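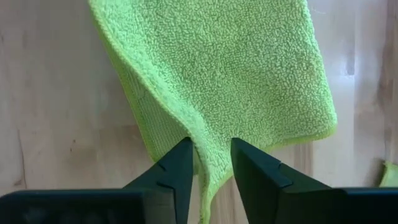
Microfibre cloths stopped absorbing water after some months. Can I save them?

Asked by Estrella Bautista
Category: Laundry and cleaning
Viewed 2,309 times

Hello to all. I have a set of microfibre cloths which I bought when we moved to Stallden, and in the beginning they were very good. One wipe and the kitchen window was clean and dry. Now they only push the water from one side to the other side, and on the glass they leave grey lines. I also use two of them for the car and there it is the same story.

I wash them together with the bath towels at 60 degrees, with normal powder and a little softener, and then they go in the dryer with everything else. The water in Stallden is very hard, the kettle becomes white in two weeks. I don't know if this has something to do with it.

My neighbour says I must throw them away and buy new. But they have no holes and the edges are still good, so I find it a pity. Is there a way to bring them back? And how should I wash them after that? Please explain in simple steps, English is not my first language.

Answer 1
Bernice Essien
Accepted by the asker. 25 people found this helpful

Hello Estrella, English is also not my first language, so I will try to write it clearly and you tell me if something is not understandable.

I think your problem is the softener. Softener makes towels nice for the skin by leaving a thin layer on the threads. On cotton you don't notice much at first, but microfibre has very fine threads and the water must go in between them. When the layer covers the threads, the water stays outside. I did the same mistake for a whole winter before my sister-in-law in Wodton told me.

The second problem is the bath towels. Cotton gives a lot of fluff, and microfibre catches fluff, this is what it is made for. If you look closely at the side with the small loops you will probably find white or coloured bits sitting deep inside. These bits can make marks on the glass.

What I would do:

First shake the cloths well outside and take away the fluff that you can see. A soft brush works, also sticky tape.

Then fill a bucket with warm water, as warm as your hand can stand, and add a small spoon of liquid detergent. Liquid, please, because powder doesn't always dissolve completely. Leave the cloths in it overnight and press them with your hands a few times.

In the morning rinse until there is no more foam. With hard water I put a small glass of white vinegar in a bucket of clean water, leave them half an hour and rinse one more time. Never mix the vinegar with bleach, this makes a dangerous gas.

After that wash them alone in the machine at 40 degrees with a little liquid detergent and no softener, and choose the extra rinse if your machine has it. Dry them on the line.

To test, put a spoon of water on the table and lay a cloth on it. If the water goes in at once, it is good. If it runs away under the cloth, repeat the soaking. My worst ones needed three times, and one never came back, that one I use for shoes.

For the future: microfibre only with microfibre, no softener, no dryer sheets. Low heat if you must use the dryer. I keep mine in a separate net bag so that my husband does not put them with the socks. And for the windows use the flatter kind of cloth for the last wipe, the one with thick loops is better for dust and for drying the car. The car cloths should stay apart from the kitchen ones, one little stone can scratch a glass hob.

Answer 2
Ilis
4 people found this helpful

just boil them in a pot for ten min, works for me every time. mine are years old

Comment from Bernice Essien on Answer 2
I would be careful with this. Many labels say 60 degrees maximum, and with too much heat the fine threads can become hard. Maybe yours are another quality, but first look at the label.

Answer 3
Ostrowski

I agree with the first answer about softener. One thing more, clean also the drawer of the washing machine. In mine was old softener sticking in the middle compartment, and a bit of it came into every wash although I had stopped using it. I took the drawer out and cleaned it with hot water and an old toothbrush, then I made one empty wash at 90 degrees.

Also, some new cloths absorb badly from the first day and need a wash before use.

Comment from Estrella Bautista
Thank you very much Bernice and Ostrowski! I did the soaking two nights. The kitchen ones drink the water again, and the window has no lines. The car ones are only a little better, so I will try once more with the vinegar. The drawer was terrible, I am ashamed to say how it looked.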